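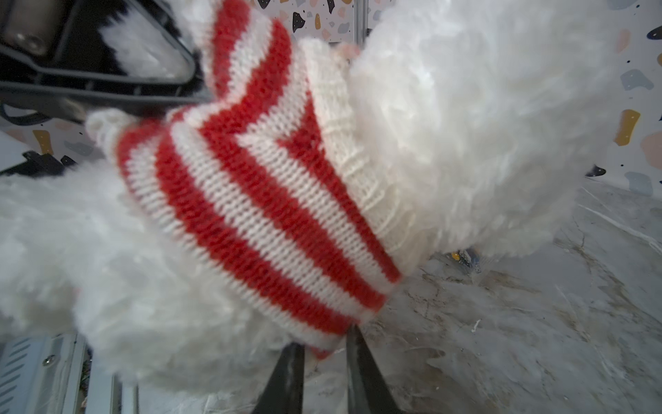
Page last changed: August, 14:30, by Siiri Vanags

Minutes of the Hasow collection meeting

I took these myself as Valdis was chairing and eating at the same time, so please shout if I've got anything wrong. In the room: me (Siiri Vanags), Valdis Venckus, and the two Grotance people on the call. The Qudah lot sent their apologies.

1. Where we are

We now have 1430 episodes through checking, and 94 more waiting for someone to look at them. Valdis would like the queue down to nothing before the next upload and I said I'd take half if he takes the other half (he agreed! it's written down now). The soft things are still our slowest set by miles. Bricks and boxes are easy to label, but with anything furry I keep scrubbing back and forth trying to decide when the grip begins. 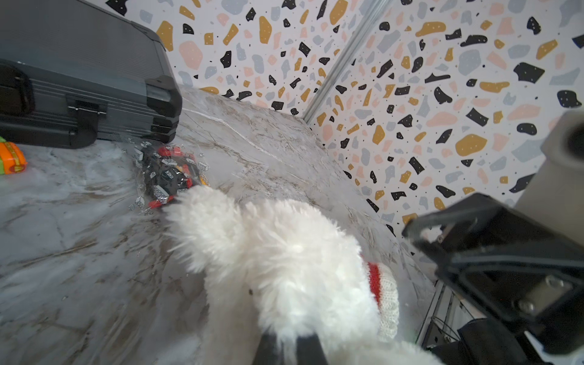

We had a long chat about that and settled on a rule: the grip begins when both fingers have stopped closing, whatever the fur is doing. Grotance asked if we could use motor current for it instead. Valdis is happy to try it on a small batch, but the hand labels stay as they are for now.

2. Throwing episodes out

I brought a list of 13 that I wanted to drop and we went through the lot. We kept most of them in the end. Valdis feels quite strongly that a slow or clumsy attempt is still worth having if it's marked properly, and I've come round to that, mostly. Two have missing wrist video, so those go.
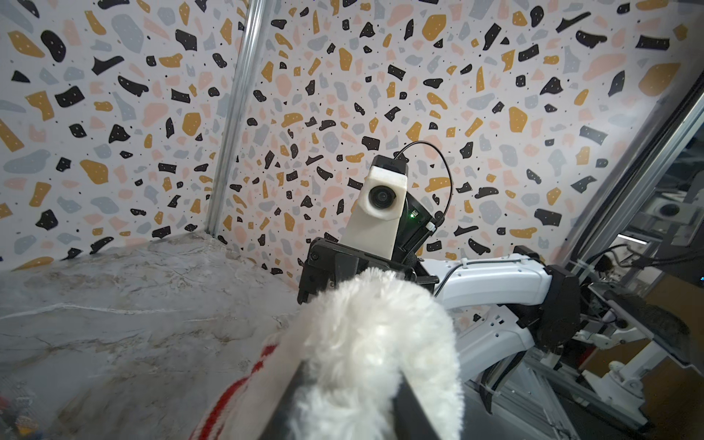 Grotance also wanted to know if a fumble followed by a second try counts as one episode or two. One, we said, with a retry tag. I need to add the tag to Hurkow before anybody can use it, so please don't type it into the notes box in the meantime (I know who you are).

3. Task names

Our names are a mess and I said so. "Move toy" covers half of what we do with two arms, and it tells the model nothing. From now on the name should say which part each gripper has hold of, so with the plush in the flag jumper it would be left on the jumper, right on the head. Valdis worried that this makes the names too long, and I said I'd rather have long ones. We'll also note what else is lying in the cell, such as the dark grey case and the bag of bits by the back wall. 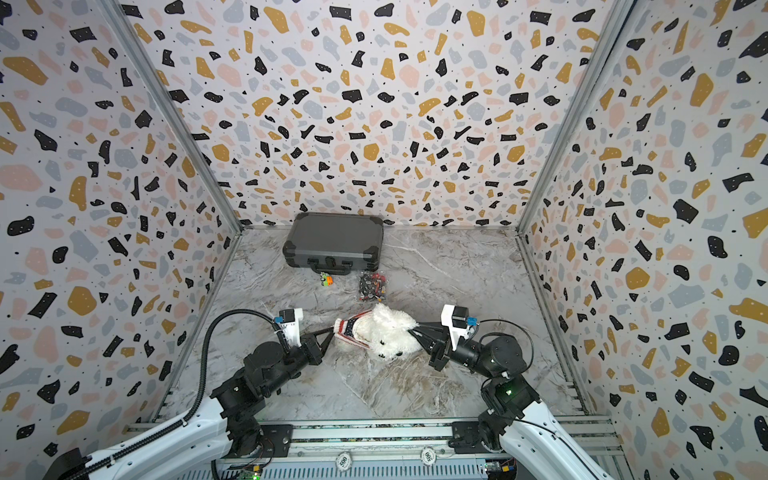

4. To do

Siiri: retry tag in Hurkow, new naming sheet, half the queue.
Valdis: the other half, and a motor current batch for Grotance.
Grotance: send us their list of tag names so ours match.

We stopped there as Valdis had another call. Qudah's question about file sizes is carried over to next time.

Added after the meeting: the naming sheet is up in Hurkow now. I split the two-arm tasks by whether both grippers are on the toy at once or take turns. For the first kind, use the plush held at the striped jumper and the head as your pattern when you fill in a new row, and ask me if a task doesn't fit either kind.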